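# Policarpio Robotics Club: Frequently Asked Questions

Last update: 3rd July

**Who can join the club?**

Any student of the college, from any department. You don't need to know programming before you come. Last year we had members from nursing and from accounting, and they did well.

**How much is the fee?**

The fee is 232 pesos for one term. It pays for tape, paper, plates, fruit and small spare parts. If this is difficult for you, please talk to Renato Pascual and he will find a solution.

**What is the Drino project?**

Drino is our main project for this year. The team teaches a robot arm to do the simple jobs of a drinks counter — to move a plate, to pick up fruit, to take a bottle from a rack. We will show it at the open day in December.

**Do I get to use the arm in my first week?**

Not yet. First you must do the safety lesson with Lorna Layug and pass a short practice with the emergency stop. After this you can book a turn of one hour.

**How do you record the practice runs?**

One member guides the arm and another one writes the notes. Until now we have 91 good runs for the plate task. Our goal is 2,000 runs for all the tasks together, so we need many hands.

## Questions about the work table

**Why is there blue tape on the table?**

The tape divides the brown paper into zones. In the notes we write in which zone each object starts, so another team can repeat the same run. Please do not move the tape. If it comes off, tell Jomar Galang before you put a new piece.

**Which task is good for a beginner?**

We recommend the plate. The two fingers of the gripper must come to the rim from the side, and the raised edge gives them a place to hold.

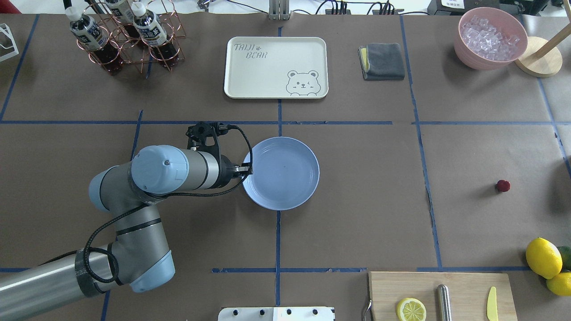 ## Other questions

**May I bring my own objects?**

Yes, if they are light and cannot break. Glass is not allowed on the table.

**Can I miss a meeting?**

You can, but please write to your team leader the day before.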